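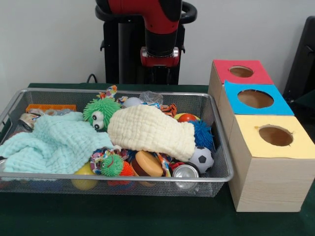 Players of Bakilana have long complained that the game's shared stash is the only opponent in it that cannot be beaten. The stash, known in the menus as the Common Hold, is the inventory system of the online role-playing game Bakilana, developed by Drernix and published by Sasance. It stores everything a player's company owns in a single container, and has been blamed for more broken friendships than the game's combat, which is mild.

Overview

Each company of up to 8 players has one Hold with 90 slots. Items are placed in the order in which they arrive. There is no sorting button. Weapons, potions, quest letters and fish all go into the same grid, and any member may take anything out without asking. The game keeps a log of withdrawals, but only the company leader can read it, an arrangement that has done little for the standing of company leaders.

Slots cannot be bought. Three of them are locked until the company finishes the Traswood questline, whose reward is a large ceremonial drum that takes up two.

Weight and stacking

Every item has a weight as well as a slot. A Hold that is more than 70 per cent full by weight slows the whole company on foot, including members who are on the other side of the map and have never opened it. Fish stack. Arrows stack, provided they were made by the same smith. Potions stack until one is used, after which the remainder count as a different sort of potion.

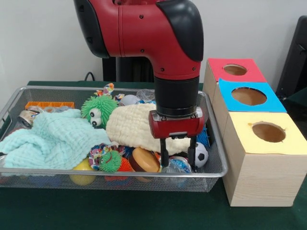 One reply on the official forum asked whether the weight rule could at least spare new recruits, who tend to join a company and find they can no longer run. Drernix answered that new recruits were free to carry less. The thread was later moved to the section for praise and thanks, where it remains the longest entry.

Quest items

Quest items cannot be thrown away, sold or given to another company. Most vanish when the quest is done. The letters from the Traswood miller do not, and long-established companies may hold dozens of them. They can be read at any time and say that the mill is doing well.

The miller himself was removed in a patch dated February 9, 2020. His letters kept arriving until June, when the postal system was rewritten and they began to arrive twice.

Player customs

With no sorting tools to hand, companies have made their own rules. The commonest is the "fish row", in which the bottom line of the grid is kept for food by general agreement. It works until somebody withdraws an item from higher up, whereupon the grid closes the gap and the fish move. 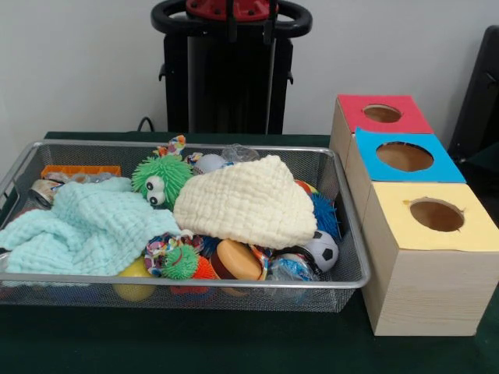
Larger companies appoint a quartermaster, a post with no powers in the game and no pay. The quartermaster moves items one at a time, usually late in the evening, and leaves notes in the company chat that go unread. Some companies choose by dice roll, with the loser taking the job.

See also

Bakilana crafting
Traswood (region)
Ceremonial drum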